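Keep the Paper Ledger Until the Database Earns It

Small organizations tend to replace their paper records too early, and they tend to do it all at once. I think both habits are mistakes. My argument is limited to places with fewer than a few thousand items to keep track of: a tool library, a parish archive, a repair shop with a parts room. Larger operations have different problems and larger budgets.

The case I know best is the parts room at Barnis, a pump repair shop where I kept stock records for several years. When I started, the room held 2,942 catalogued parts, each with one line in a bound ledger and one card in a drawer. The ledger recorded what came in and what went out, in order, in ink. The card recorded the running balance. Twice a year the two were compared, and the differences were written up on a single sheet.

The shop moved to a program called Protow in December of my third year. The move took the form most such moves take. The cards were typed in over a period of weeks, the drawer was sent to storage, and the ledger was closed with a diagonal line across its last page. From that morning on, the program was the only record of what we owned.

A ledger has one property that most small databases lack by default. It can't be corrected without leaving evidence. If a clerk writes 12 and meant 21, the fix is a struck line and a second entry, and both stay readable. Protow stored the current quantity in a field. When the field was changed, the old value was gone. There was an audit feature, sold separately, and we hadn't bought it. I don't blame the vendor for this. The purchase was made from a list of features, and "remembers what it used to say" wasn't on our list, since the paper had always done it for free.

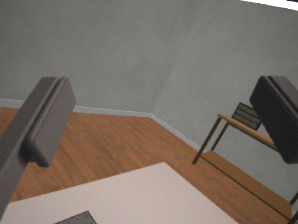
Yaqin Yao wrote to me after an earlier version of this argument went around that the ledger only looks honest to people who never had to search one. A bound book is sorted by date and by nothing else, she said, and in her old stockroom the question was never when a seal had arrived but whether there was one on the shelf while a customer stood at the counter.

I accept the point about searching. A ledger is a poor index, and the card drawer existed to cover that weakness. It follows that the two kinds of record do different work and that replacing both with one program asks the program to do two jobs. A good one can. The question is how you would find out whether yours does, and the only method I trust is to run the old and new systems side by side for a fixed period and compare them line by line.

The usual objection is cost. Double entry of every transaction takes clerk time, and clerk time is what the program was bought to save. The cost is real but it can be bounded. You don't need to run the whole stock in parallel. At Barnis we eventually did what we should have done at the outset, which was to pick 700 fast-moving parts and keep them on both systems for one full half-year cycle. At the end the balances were compared against a physical count, with the shelves as the referee. 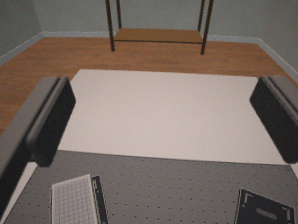
The comparison was useful mainly for the kinds of error it separated. Paper errors were mostly arithmetic: a carried figure, a skipped line. Program errors were mostly identity errors. Two parts with nearly the same number had been merged during typing, or one part had been entered under both the maker's number and ours. Arithmetic errors are small and scattered, and a count repairs them. Identity errors don't get repaired by a count, because the person counting reads the same wrong label the program printed.

This is the main reason I distrust the single cutover date. Typing in the old cards is treated as clerical work to be finished quickly, when it is the one step where the most information can be lost. Every abbreviation on a card was put there by someone who knew what it stood for. Our cards for gaskets carried a pencil mark in one corner for any item bought from Vaněk, whose bolt holes ran slightly large. Protow had no field for a pencil mark, so the marks weren't typed. The shop went on ordering those gaskets for a year under the plain number.

A better migration starts with the exceptions. Before any data is entered, read the whole drawer and list everything that doesn't fit the form: marginal notes, double numbers, colored tabs, cards clipped together. Then decide on each kind of exception, in writing. This is slow. It also tells you, before you have paid for anything, which fields the program has to have.
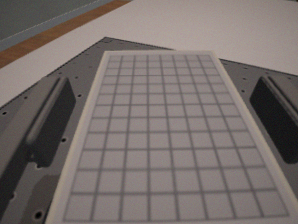
Blank forms deserve more care than they get in this process. A printed form is a decision about what will be remembered, and a screen form is the same decision with fewer people looking at it. On paper, a clerk who needs an extra column rules one in. On a screen the clerk puts the information in whatever box will accept it, typically the one marked "notes," where it can't be sorted or totaled. When I exported our notes field, 969 entries held something in it, and a large share of those were shelf locations for parts kept outside their usual bin. The program had a location field. It allowed one location per part.

Wilson Montoya, who took over the room after me, has since moved the shop to Berneo, which keeps a full history and allows as many locations as you like. He ran it next to the old program for two quarters before switching. He also kept a bound book at the counter for returns, on the grounds that a return is the transaction most likely to be disputed, and I think he was right to. It costs very little.

My rule, then, is to close the paper record only when the new one has answered the same questions correctly over a complete cycle -- including the awkward questions, such as what the balance was before somebody changed it. Until then the ledger stays open, and the clerk's hours for keeping it belong in the budget for the software.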